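Wrist-only policy beats wrist + overhead on soft objects?

Forum: Manipulation and Grasping > Learning from Demonstration
Thread started Friday, August 5, 2022

tactile_drift
Posting a result I would like people to pick apart before I write it up any further.

Setup is a three-finger underactuated hand on a Karaca arm, behavior cloning with action chunking, 400 teleoperated demonstrations of one task: pick up a bread roll and put it on a plate. I trained 2 policies on the same demonstrations. Policy A sees the wrist camera and an overhead camera. Policy B sees the wrist camera only. Each got 40 evaluation trials with roll position and yaw drawn from the same list.

A succeeded in 29 of 40. B succeeded in 34 of 40. I expected the reverse, or at least a tie. Same backbone, same learning rate, same number of gradient steps.

Success means the roll ends up on the plate with no visible crushing. Crushing is judged by a second person who does not know which policy ran.

nullspace_ned
29 vs 34 out of 40 is not a result. Run Fisher's exact on it. You are nowhere near 0.05. I would not write a paragraph about it, let alone a paper.

tactile_drift
I know. The claim I care about is the split of the failures. For A, eight of the 11 failures are approach errors: the lower finger lands on the roll instead of beside it. For B it is one of six. The remaining failures are slips during transport, and those look the same for both.

kovar_m
Was the overhead camera moved at any point between collection and evaluation? We lost most of June to this. Someone retightened a bracket on our Stokus rig, the extrinsics shifted a little, and the two-camera policy degraded while the wrist-only one did not care. It looked exactly like your numbers.

tactile_drift
Checked with a fiducial board before and after. Reprojection error did not change. I can't rule out a shift in the middle of collection, as I only have board images from the start and end.

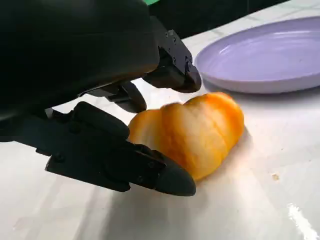

nullspace_ned
How is the pregrasp height chosen?

tactile_drift
The policy outputs it. There is no scripted approach and no height threshold, only a workspace limit that stops the fingertips from being driven into the table.

nullspace_ned
Then your approach errors could come from the limit clipping the action. If A predicts slightly low, the clip turns a small vertical error into a lateral one when the controller resolves the rest of the command. Log the raw action next to the executed one.

stokus_user4
Agree with the clipping point, disagree with the first one. Failure mode counts are worth reporting at this sample size if they were labeled blind. Were they? You said crushing was judged blind. You did not say the approach label was.

tactile_drift
It was not. I labeled those myself from the video with the policy name in the file path. Fair objection. I will get them relabeled.

kovar_m
There is also the Tokgöz explanation. Şengül Tokgöz gave a workshop talk on the Fasirau data where the argument was that a second view lets the network latch onto arm pose as a shortcut for task phase. It closes the hand when the arm looks like it is in the closing pose, with little regard for where the object is. With the wrist view alone there is less arm to look at, so it has to use the object. That would fit your approach errors.

nullspace_ned
That argument predicts that A should fail more on yaw values that are rare in the demonstrations. Easy to check, the data is already there.

tactile_drift
Checked just now. Sorting the evaluation list by distance to the nearest demonstrated yaw, A's approach failures are spread evenly. No trend I can see. So either the shortcut explanation is wrong here or eight failures are too few to show it.

nullspace_ned
Too few. Which was my first post.

bramley_bench
Practical note from running the Bramley food set for a while. Bread changes over a session. The crust dries, it gets stiffer, and it sheds crumbs. If you ran all of A and then all of B, your two policies did not see the same object. Interleave the trials, and swap the roll every 4 trials or fewer.

tactile_drift
They were run in blocks – A in the morning, B after lunch, with fresh rolls for each block but not within a block. I did not think of stiffness as a variable for the approach phase, though it would matter for the slips.

bramley_bench
It matters for approach too if the finger brushes the roll on the way in. A soft one deforms and stays put, a stiff one rotates.

tactile_drift
OK. Plan for the rerun: interleaved trials, roll swapped every 4, raw and executed actions logged, approach failures labeled by someone who sees only the wrist video with file names stripped. I will also add a policy C that gets the overhead view with the arm masked out, to test the shortcut idea directly.

stokus_user4
Masking the arm gives you a network that sees an arm-shaped hole. Same information. Inpaint it or drop the idea.

nullspace_ned
Or randomize the mask shape during training. Also more than 40 trials this time, please.

tactile_drift
Randomized mask it is. Trial count depends on how much arm time I can book, but I will post the power calculation here before I start.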